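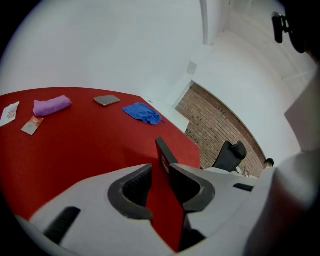 Julley on the red table, with the thin black-edged piece upright between the jaws. Phone and blue cloth at the back.

2018-09-05

Long one tonight, so I'm writing it up before I forget which change did what. (Past me never labels anything and present me is sick of it.)

Julley is the hand-held version of our gripper, same jaw geometry as the one that goes on the Akel arm, so whatever we learn by hand should carry over. That was the theory in June anyway, and it mostly holds. The Akel still closes harder than any of us do by hand, so keep that in mind when you read the results.

Started with the soft stuff. The rolled towel is dead easy, you can come at it from almost any angle and the ribs on the pads just bite in. The blue cloth is easy too as long as it's bunched up. Flatten it out and you're pinching at felt and picking up half the tablecloth, which is very funny the first time and a pain after that. I'd leave flat cloth out of the demo altogether.

Flat rigid things are where we're losing points. Face-down phone: terrible! The pads are thick and rounded at the tips, so they ride up over the edge and skate across the back. Best trick I found was to push the phone with one jaw until the felt rucks up a bit behind it, then get the other jaw under the lip. Works by hand because I can feel it going. No idea how we tell the Akel to do that. The small packet is a bit better, it buckles in the middle and gives you something to grab. The floral card is somewhere in between, depending on whether the corner has curled.

Then the upright grasp, the one I've been banging on about for weeks. Thin piece held on its edge, narrow side up, jaws closing on the two faces. If the jaws are square to it, it sits there like a toast in a rack. If you're even a little bit twisted, it pivots about the bottom of the pads and leans over, and once it leans you can't get it back without putting it down. I reckon the rounded pads are the culprit again, since they touch along a skinny strip and the piece can rock on it. Want to try the flatter pads from the Altıntaş kit, the ones in the drawer under the soldering station. They look too short, but I haven't measured them.

Tally for the evening, all objects together: 188 attempts, 79 I'd call clean (picked up, moved across, put down without a drop or a second go). Yes, that's less than half. Before anyone panics, I did way more phone attempts than anything else because I got stubborn about it, so the total looks worse than the gripper is. I should have done the same number of each. Next time I will, and I'll write the order down first.

Running total in the Primis log is now 2,812, counting the ones from before we changed the trigger spring. I'd like to split those out. The old spring was so stiff that everyone was squeezing late, and you can see it in the timing, there's a little pause before every close. If we train on the lot, we're teaching the arm to hesitate. Somebody argue with me if you disagree, but I think the old-spring runs should go in their own folder and stay there until after the comp.

Other bits:

Trigger return is sticky again near fully open. Bit of dry lube, then check whether the grub screw has backed out. Don't use the oil from the bike shed, it gets on the pads and you'll be wiping it off for a week.

The felt is starting to pill where we drag things. Colour's still fine for the segmentation but the fuzz might be adding friction the comp table won't have. I'll ask what surface they're using, the rules just say "matte".

Seven entries in the log had no object name. I fixed the ones I could remember. Please fill in the name field, even if it's just "cloth"!

Tried going left-handed for a few runs and my approach angle was all over the place. Kept them in, tagged LH. Might be useful variety, might be rubbish.

Next session: flatter pads, upright grasp only, equal goes at each angle. If the short pads don't reach I'll print a spacer, the file's in my folder under jaw_spacer_v3 (v2 is mirrored, don't print v2).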